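Section 2. Measuring and moving the colored syrup

Before you start. Clear the table by the window, wipe it down, let it dry. You need the Watier kit — measuring cups, squeeze bottle, narrow tube — plus the red base mixed in Section 1. Rinse everything first even if it looks clean.

CAUTION: red stains. Fabric, grout, unsealed wood. Move the good dish towel somewhere else.

1. Set both cups on the flat part of the table, close together, handles or spouts turned out to the side. Not near the edge.

2. Fill the first cup from the jug. Stop short of the top mark. Bend down and read it at eye level, reading from above gives you too much.

3. Tube next. Stand it upright in the cup, lower end under the liquid. Hold it near the top. Don't press on the cup wall, the clear ones tip easy.

4. Lift the tube out slow, let it drip over the same cup. Wait for the drips to stop.

5. Squeeze bottle. Cap on tight, turn it over above the second cup, nozzle straight down. Light steady squeeze, thin stream. If it sputters there's air in the nozzle — turn it upright, squeeze once, start agian.

6. Bring the second cup to the same level as the first. Let the surface settle before you compare.

NOTE: the Stundeck bottle has a wider nozzle and pours a lot faster. Practice with plain water.

NOTE: printed marks on the cups wear off in the dishwasher. Hand wash, soft sponge. Replacements are Vidal part 3000, sold in packs of 2.

7. Level wrong? Pour a little back into the jug. Dont top up from the tap, it thins the color and the batch won't match.

8. Cups matched, go to step 13 in Section 3 (oats and dry mix). Keep the dry stuff closed till then.

Red base in the measuring cups:

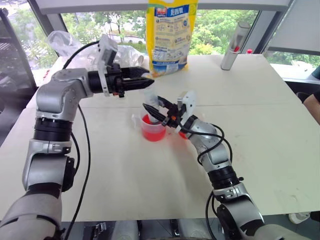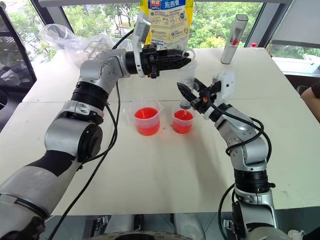

Comment from Clernon, 2023-06-27: Step 5 worked better for me with the bottle only half full, easier to control the squeeze. Also could you say how long the red base keeps in the fridge? Mine got cloudy and I threw it out.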